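Prurnus Shared Workshop
Minutes of the members' meeting, Mon 23 January

Present: Janka Beneš (chair and minutes) and 8 members. Lindholm group sent apologies.

The meeting opened at 18:30. The minutes of the previous meeting were read and accepted with one correction: under item 3, the word "shelf" should be "shelves", as both of them were moved.

1. Keys

Two keys to the side door are still missing from the hook. Members who have taken one home are asked to look in their coat pockets. If the keys do not come back before the next meeting, we will order new ones from Grirbridge and the price will be divided between everybody.

2. Work stations

There was a long discussion on this item. Last year we agreed that each station has its own number and its own board, and that the boards stay where they are. In practice some were carried to other places and returned to the wrong station. The members who work mostly with small objects said that a moving board makes their work slow, and they would like all boards to be clamped at the front corners.

One member asked if the clamps damage the carpet. Janka answered that she looked under two of them and saw no marks, but she will look again in June, when we do the big cleaning. It was also asked if the tape lines must stay. They must stay for now, as the people who come only once a week use them to find the right place.

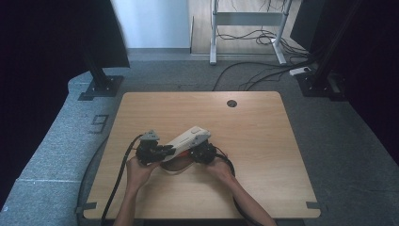 The second question was the size of the boards. A larger board was proposed, but it would not leave enough room for elbows, and most of those present were against it. We keep the light wooden ones with rounded corners. Edges which have become rough should be sanded by the person who notices it - sandpaper is in the second drawer, and please write on the list when it is nearly finished.

Cables were also mentioned. A cable should go down at the side of the board and never over the middle of it. Small parts and straps go back in the box of the same station at the end of the session. Last month a strap was found in the kitchen and it is not known where it belongs. It is now in the box of lost things.

Agreed: boards are clamped at all stations, tape lines stay, size of boards is not changed.

3. Carpet

The vacuum cleaner has a weak motor and takes a long time. Plirlow offered us a used one for 147, with one spare filter. Two members thought that the price is high for a used machine. The vote was five for and three against, and Janka did not vote. She will ask if the hose is included before we pay.

Until then, the old one is used after every evening session. The raised edges need the narrow nozzle, which is kept on the windowsill.

4. Money

The balance at the end of December was 422. The rent for January is paid. There was a question about why the tea costs so much, and it was explained that the receipt also contains paper towels and hand soap.

5. Other matters

The light near the sink makes a noise again. Janka will write to the landlord.

A member asked for quieter music on evenings with more than one group. This was accepted without a vote.

The next meeting date will be put on the door. The meeting closed at 19:50.

Written by Janka Beneš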